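Week 2: Setting the table, and what it tells us about a household

Welcome back, everyone, and thank you for the lovely diary entries you handed in at the end of January - I have read every one of them, some of them twice! We carry on now with the history of eating at home, and with a question Asanka Debnath put to me after the first session: when did families begin to keep one table only for meals?

The short reply is that it depends where you look. In the Mestau household lists, which we shall be reading together, a table is hardly ever given a purpose. It is simply "the table", and people sewed, wrote and gutted fish at it as well as ate.
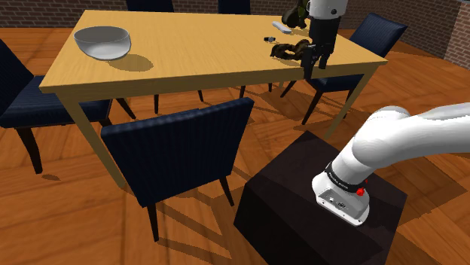

Reading time: 2 minutes

The Fletberg lists are later and a good deal fussier (you will enjoy them, I think). The clerk there writes "eating table" and "work table" on separate lines, even in quite small houses, and he nearly always puts the bowls directly after the first of these.

For next time, please read the Munshi chapter up to page 90 and bring one question about it. A short answer of 400 words on the Uvik list is due the week after - handwritten is fine.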